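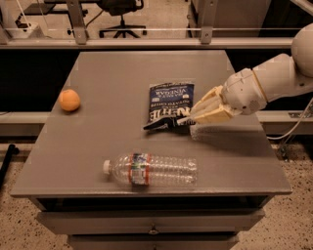

Dincombe Break Room Project
Progress report for the Wellon small grants team, through the end of June

Hi Bhavana,

Thanks for the extra few days on this one. I wanted the June bin numbers in before I wrote anything, and Gyu-bin only finished the sheet on Monday afternoon.

Money first. We have spent $2,442 so far. Most of that went on the tables and the sorting bins, then the shelf unit for the snack corner, and the rest on labels, liners and the bottle crusher (more on the crusher below, it's a bit of a sore subject). Receipts are in the shared folder under "Fullon" because that's the supplier we ended up using for nearly everything. There's one for a box of liners that I paid for myself and haven't claimed yet, so please don't close the books on us!

Where we are with the tables

All four are in and people really are eating at them, which I'd half given up on after the spring. We went with gray in the end. Byung-chul wanted white and I'm glad he lost that one, because salt and vinegar crumbs on a white top look awful by noon and on the gray you can at least pretend for an hour. They wipe down fine with a damp cloth. One of them rocks. Kristóf has put a folded card under the leg and says he'll do it properly when he finds the right foot for it.

What gets left behind

You asked us to keep a tally of what we pick up off the tables and sort, so from the start of the project through June:

Plastic drink bottles: 1,356
Chip and snack bags: 952

Water bottles win by a mile, and I don't think that will surprise anyone. They get tipped over on their sides with the cap still on and a mouthful left in the bottom, and then they sit there until clear-up. The caps have been our biggest time sink. Our hauler takes bottles with the caps on, but only if they're emptied first, so somebody still has to unscrew each one, pour it out and screw it back. Obsa put a little funnel and a jug next to the bin in April and it's helped a lot.

The bags are harder. They're mostly Kettle, the dark blue sea salt and vinegar ones, since that's what the snack shelf runs out of first. They can't go in with the bottles, so they have their own bin, and Noh collects it when it's full. We learned to shake the crumbs out and press the bags flat first – scrunched up, they spring open again and the bin looks full when it's half air.

Then there's the odds and ends tray, which wasn't in the plan at all. Lip balm, pens, a single glove, small foam balls in every color you can think of. I've stopped trying to find owners. If it's still in the tray after two weeks it goes to the swap shelf.

What hasn't worked

The crusher. It's stiff, it's loud and it jams on the thick bottle bases. I'd like to send it back and put the refund toward a water refill station, if you're all right with that change. I think it would cut the bottle count more than anything else we've tried.

The labels need redoing too. "Flexible film" meant nothing to anybody, so the new ones will say "chip bags."

Next up

Get an answer from you on the refill station, fix the rocking table, and print the labels. Gyu-bin is keeping the tally going through the summer and I'll send the sheet over with the next report. Give me a call if any of the receipts look strange – mornings before ten are best.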